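Budgeting for a cloth-folding arm: what did you end up paying for besides the arm?

hemline_deb
Posted in June
Hi all, long-time reader and a very occasional poster. We're a small linen and workwear service and my boss has finally agreed to let me put together a budget for one arm to help with folding and sorting. The quote from Prernix for the arm and controller is $3,533, and the gripper they suggest (the Pulen) is another $2,508. Those two I understand. What I can't get a feel for is everything else. What did you wish you'd put on the sheet before you handed it in? I only get to ask once this year, so I'd love to hear it all, even the boring stuff.

torque_and_tea
Welcome, Deb! First thing I'd write down is fingertips. The soft pads wear on fabric faster than the brochure lets on, and a replacement set for the Pulen cost us $87. We went through four sets our first year (I was pressing too hard on the table, so that's partly on me). Put down a mount and a decent cable run too.

Bjartur Juhl
I'm going to disagree a little, in a friendly way. I wouldn't buy the Pulen at all for a first arm. The Huvix is a plainer gripper, but you can swap the fingers with one screw, and for towels and sweatshirts it does fine. Spend the difference on a second wrist camera so you have a spare on the shelf. Ours went out in the middle of a busy stretch and we lost nine days waiting on the mail.

torque_and_tea
Bjartur, we had a Huvix and it dropped thin pillowcases all day long! Fine for heavy stuff, I'll give you that.

Bjartur Juhl
Pillowcases, yes, fair enough. Deb said workwear though.

hemline_deb
Both, I'm afraid, but mostly workwear. Does anybody budget for lighting?

Irén Vass
Yes, please do, and I'd put it ahead of the spare camera. We set aside $200 for two diffused panels and it's the line I'd fight hardest to keep. Our table top is white and most of what we handle is blue, so I figured the contrast would take care of everything, and at the outer edges it pretty much does. My trouble is blue against blue, once the cloth is bunched up and you're in close with the wrist camera.
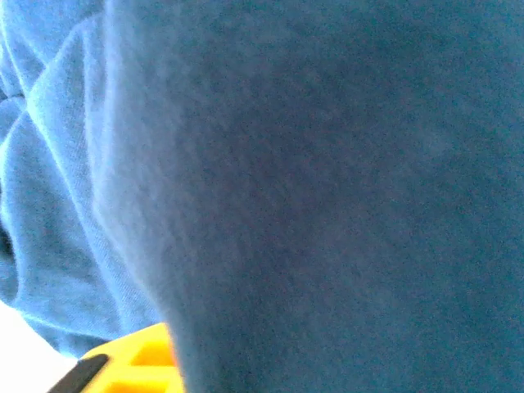
So when you ask for a demo, bring your own laundry, and bring the dull, fuzzy, same-color things along with the nice crisp sheets the sales folks like to use. I took a whole tote bag to ours and the young man was very patient with me. We also paid Cisternas for a day of setup help, and I'd do it again, though I'd save that day until you've had the arm a couple of weeks and have a proper list of questions.

torque_and_tea
Agree on bringing your own cloth. Not so sure about paying for setup, the manual got us most of the way there.

Irén Vass
You're handier than I am, dear! Deb, if there's somebody on your staff who likes manuals, skip it and keep the money for fingertips.

hemline_deb
This is so helpful, thank you. I've added pads, lights and a mount, and I'm asking Prernix whether they'll quote the arm with either gripper. Still on the fence about the spare camera. Bjartur, do you remember if yours needed recalibrating after you swapped it?

Bjartur Juhl
It did. Took me an afternoon the first time, so write down your settings before you unplug anything.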